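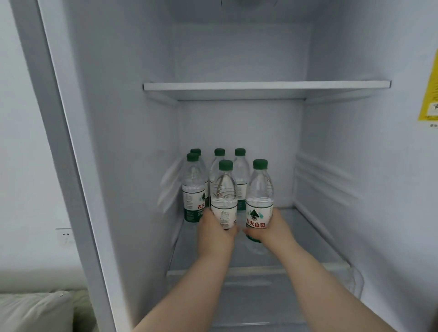 Okay, going to say it. I don't believe in the matching fridge. Every tidying account I follow has decided that the first step to a calmer kitchen is a shelf of identical water bottles, labels out, and I have questions.

Question one: who is drinking these? In my house a row like that lasts until lunch. Then there are two half-finished ones rolling around in the door and a cap under the stove.

The Wikholm newsletter says a "hydration shelf" makes you drink more water. More than what? There's no number before and no number after. There is a link to a 50 dollar set of clear bins, though.

I did try it. Gave up a whole glass shelf for it, which meant the soup pot went down a level, which meant the lettuce got squashed. So now I have tidy water and sad lettuce.

And the labels. You can turn every one to face front if you like. They'll face front until somebody in a hurry grabs the one at the back — so, until about breakfast.

Someone is going to tell me cold water is the point. Fine, I like cold water too. I have a 750 ml jug from Stutholm with a chipped lid and it gets just as cold. It also fits in the door, next to the mustard.

"But you can grab one on your way out." Yes, this is the one argument I'll accept. If you're out the door at 6 and back after dark, put a few in the night before. A few! You don't need a display.

What I object to is calling it organizing. Putting more of something in the fridge is shopping. Mundeck did a whole fridge reset post in October and as far as I could tell the reset was that they bought drinks.

Anyway I'm keeping two bottles at the front and giving the rest of the shelf back to the soup. The lettuce is past saving.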